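Cineclub Sallau – Acta de la reunión ordinaria de programación

20 de noviembre

Asisten: Ida Kuhlmann (preside), Domnica Ilie (secretaria, que redacta), Struan Forsyth, Eilidh Jardine. Ross Gillies se incorpora en el punto 3, con el abrigo puesto, y no se lo quita en toda la sesión.

1. Aprobación del acta anterior

Se aprueba con una corrección. Donde decía que Struan «se opuso al ciclo de cine mudo», debe decir que «expresó reservas de orden acústico». La secretaria conserva sus notas y se remite a ellas, pero corrige.

2. Ciclo de documentales sobre artistas

Ida presenta la propuesta definitiva: 6 películas, una cada dos semanas, sobre pintores, escultores y una ceramista. El título provisional, «La mano y el ojo», es el mismo que llevó el ciclo de hace cuatro años. Eilidh señala que nadie vino a aquel ciclo y que por tanto el título está prácticamente sin estrenar. Se mantiene.

Abre el ciclo «Canero», retrato del grabador del mismo nombre en sus últimos años de taller. Struan la ha visto entera y la considera excelente salvo por la hora central, en la que el grabador busca unas gafas. Ida entiende que esa hora es la película. Se debate largamente y el acta no recoge los detalles, por respeto a ambos.

Para el cierre se barajaban dos títulos. La distribuidora Jurnent pide 398 euros por el pase único de «Los inviernos de Sjögren», con subtítulos en castellano, o algo menos sin ellos. Eilidh pregunta cuánto se habla en la película. Domnica responde que el escultor habla poco, pero que su hermana no calla. Se acuerda pagar los subtítulos.

Votación sobre el conjunto del ciclo: tres a favor y una abstención, la de Struan, que desea que conste que se abstiene solo por las gafas.

3. El proyector

Llega Ross. Informa de que el proyector vuelve a dar una franja verdosa en el tercio inferior de la pantalla. En un documental sobre paisajistas pasó inadvertida y hasta recibió algún elogio en el coloquio. Con los grabados de Canero, en blanco y negro, no habrá tanta suerte.

El presupuesto de reparación asciende a 600 euros. Ross propone esperar a mayo, cuando se cobran las cuotas. Ida recuerda que en mayo habrá terminado el ciclo. Ross admite que ese es el punto débil de su propuesta.

Se acuerda reparar ahora y aplazar la renovación del cartel luminoso de la entrada, que seguirá anunciando «CINECLU SALLAU» hasta nuevo aviso.

4. Presentaciones y coloquios

Se fija en diez minutos la duración máxima de las presentaciones. La medida es de carácter general y no alude a ninguna persona, según aclara Ida mirando a Ross. Ross pregunta si los fragmentos leídos en voz alta cuentan como presentación. Cuentan.

Para el coloquio de «Canero», Eilidh ha hablado con un taller de grabado que podría traer una plancha y un pequeño tórculo – pequeño según el taller, pues pesa lo que una moto. Struan medirá la puerta lateral. Si no entra, se colocará en el vestíbulo y el público saldrá por donde pueda.

Domnica sugiere que las preguntas del público terminen en signo de interrogación. Se toma nota como aspiración.

5. Hoja de sala

Struan se ofrece a redactar las seis hojas de sala. Se le agradece y se le ruega que no desvele los finales. Alega que en un documental biográfico el final suele saberse. Tras un silencio, se le da la razón en parte y se le pide que, aun así, no empiece por ahí.

Eilidh se encarga de la maquetación y solicita que los textos le lleguen antes de la proyección y no durante. Quedan en 2 páginas por película, con letra que pueda leerse sin pedirle las gafas a Canero (la gracia es de Ross y consta a petición suya).

6. Ruegos y preguntas

Ross ruega que se revise la calefacción de la sala. Se le contesta que funciona desde el comienzo de la reunión. Ross dice que entonces retira el ruego, aunque no el abrigo.

Ida pregunta quién tiene la copia de la llave del armario de las bobinas. Todos creían que la tenía otro. Queda pendiente, igual que en las tres actas anteriores, y se decide no abrir el armario por ahora, cosa que tampoco sería posible.

Struan pide que se estudie de nuevo el ciclo de cine mudo, esta vez con pianista. Se le recuerda lo de sus reservas acústicas. Responde que eran con respecto al pianista anterior. Pasa a la próxima reunión, que convocará Ida en cuanto el taller confirme lo del tórculo.

Se levanta la sesión sin más asuntos, o al menos sin más asuntos que alguien quisiera sacar.

Domnica Ilie, secretaria

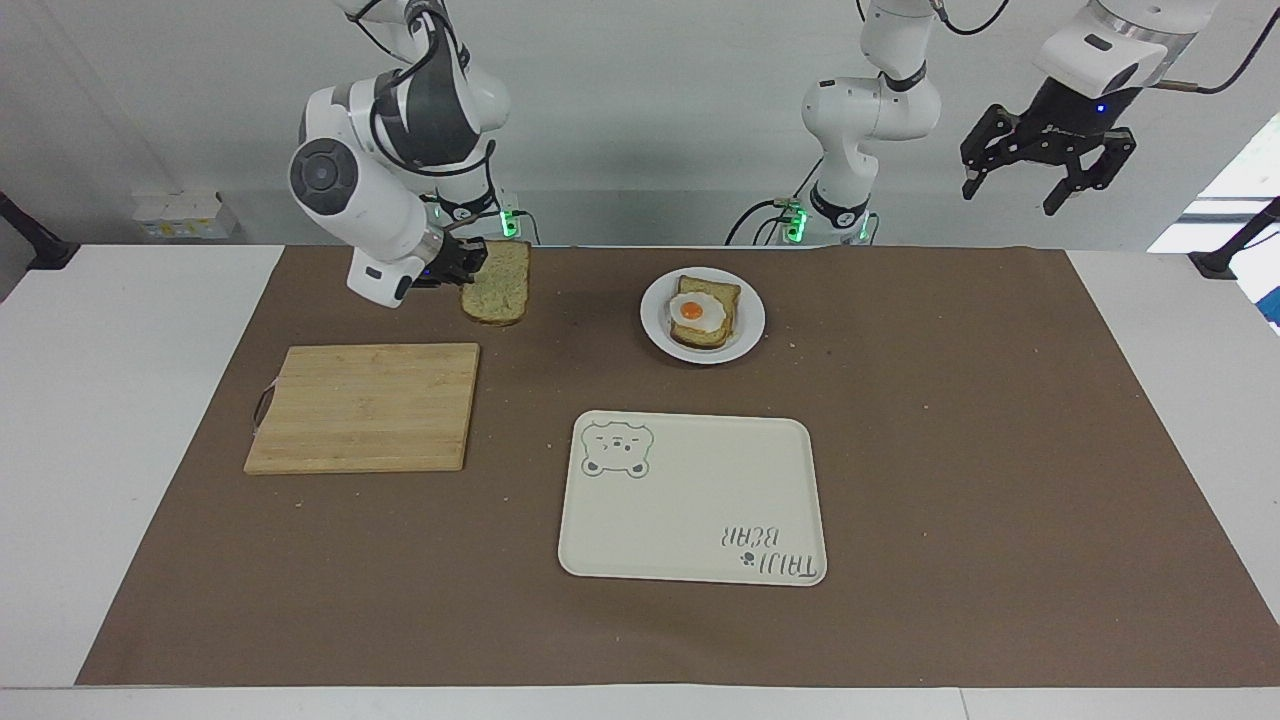
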